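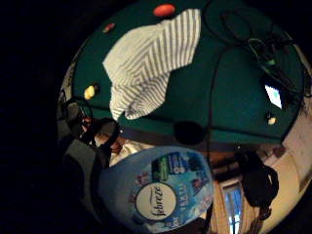
Peut-on visiter une école de cascade sans rien y connaître ? Il suffit de s'inscrire en ligne pour la journée portes ouvertes de janvier, et on vous prête même des genouillères à l'entrée.

J'y suis donc allée, à Brelenier, dans les anciens entrepôts Mudgway — 1000 mètres carrés de tapis, de harnais et de faux escaliers, un vrai bonheur ! La visite dure environ 2 heures. On commence par la salle de combat, où quatre élèves répétaient une bagarre de taverne pour le téléfilm « Skonau » (je n'ai pas tout compris à l'intrigue, mais les gifles sonnaient drôlement bien). Ensuite, les chutes. J'ai sauté de la petite plateforme, la grande, ce sera pour une autre vie.

Mon moment préféré reste la discussion avec les anciennes gymnastes et judokates passées au cinéma. L'une d'elles double des actrices depuis le tournage de Steltonstead et racontait ses réveils à quatre heures du matin, le maquillage, l'attente, et puis trois secondes à l'écran — parfois de dos !

Côté pratique : parking minuscule, café correct, vestiaires glacials. Prenez un gros pull.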